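Hosting a Robot Folding Demonstration for Visitors

Hillberg Robotics Center, Visitor Programs

These instructions are for staff who lead the garment-handling demonstration during open days at the Hillberg site. They cover the period from room setup to the close of the session. Staff who have not led a demonstration before should first attend one led by Ok-hee Kong.

Before visitors arrive

The demonstration is held in Room 107. Unlock the room at 8:30 a.m. and switch on the robot controller. Allow the arms to complete their homing routine before placing anything on the table. Confirm that both emergency stops respond, and record the check in the log sheet by the door.

Wipe the table and remove all tools, cups, and papers. Select the garments for the session. A good set includes one plain towel, one T-shirt, and one heavier item with seams and pockets. Thick fabric moves slowly and resists a flat fold, so visitors can follow each step without difficulty. Check every pocket and close any zipper.

Seating visitors

Visitors are to remain behind the floor line at all times while the arms are powered. Children stand in front. Groups from the Dencombe schools usually come with their own seating plan, which should be collected at reception.

Running the demonstration

1. Introduce the task in one or two sentences. Keep technical terms to a minimum.
2. Lay the first garment flat on the table and step back behind the line.
3. Announce that the arms are about to move, then start the program from the console.
4. Remain silent during the first fold. Visitors notice more when they are not being spoken to.
5. Pause the program when a gripper has hold of the fabric, and invite questions.
6. Resume, and repeat with the next garment.

The pause in step 5 is best used with the heavier item. With blue denim shorts, for example, one leg can be seen folded back over the seat between the two rear pockets, with the end of the roll clamped between the gripper's fingers. Point out the elastic waistband as well, and ask the group how they would fold the shorts themselves.

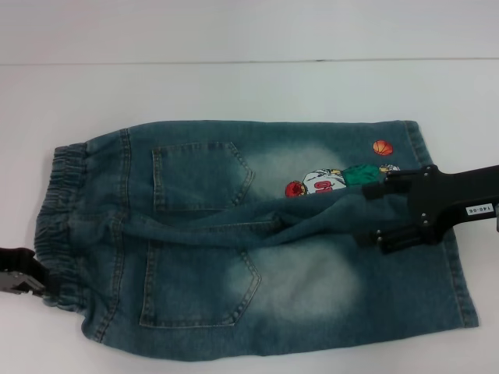 Leif Westerberg writes that the pause should be longer for adult groups, as most of their questions come only after the first one has been asked, and that he now waits a full 2 minutes before resuming. Presenters may follow this practice if the schedule permits.

Closing the session

Return the arms to the rest position and power down the controller before anyone crosses the floor line. Collect the garments and return them to the bin marked for Salinas. Report any dropped or snagged item to Abundio Zamudio at extension 2069.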